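Início | Projetos | Turmas | Biblioteca | Contacto
Tempo de leitura: 2 minutos

Encadernar o jornal da escola: relatório do nosso projeto

Quando a professora Jolanta Jakubowski nos falou dos números antigos do Drellix, o jornal da escola, guardados em caixas desde o tempo dos nossos pais, ficámos logo com vontade de lhes mexer (com cuidado, claro!). Eram 400 páginas soltas, muitas com as margens rasgadas, e tínhamos de as deixar prontas para consulta antes de janeiro acabar.

Começámos por separar tudo por ano, o que demorou bem mais do que pensávamos, porque parávamos constantemente para ler as anedotas e os resultados dos torneios. A Davina Farquharson encontrou um poema da tia – e leu-o em voz alta à turma inteira.
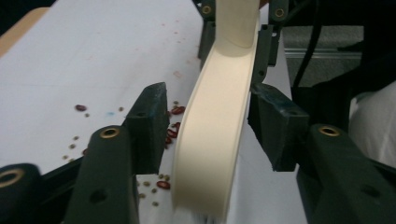
Depois veio a parte dos rasgões. Reforçámos as margens pelo verso e deixámos cada maço 30 minutos debaixo de dicionários antes de passar à costura. O ponto japonês saiu-nos torto nos dois primeiros volumes, mas a partir do terceiro já íamos a conversar enquanto cosíamos.

Ficaram por encadernar os suplementos de Natal, que têm um formato maior e não cabem nas capas que cortámos. A turma do próximo ano já pediu para ficar com eles.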